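Gratby household pick set: README and fault note

Read this before training on anything collected up to Monday, April 22, 2024.

The set has 2,608 episodes of two-handed pick and place with hand-held grippers, mostly small household items in trays and boxes. 467 of them have a bad jaw width channel. The pose track is fine in those episodes.

What went wrong: the width encoder zero was lost when a gripper restarted in the middle of a session. The log carried on with the old offset, so a closed jaw reads as partly open. Small bottles gripped end to end are the worst case. Policies trained on these episodes closed too late and dropped the item.

Antigoni Karagiannis found the fault while replaying the Chacko subset. The recorder now stops if the zero is missing.

Files
episodes/ all recordings, unchanged
bad_width.txt episode numbers with the fault
fix_width.py re-zeros from the first full close

Known gaps: 104 of the listed episodes have no full close, so the script skips them. Leave those out.
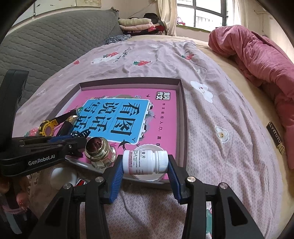 Can I still use the faulty episodes for pose-only training?
They are fine for that, as long as the width channel is dropped before loading.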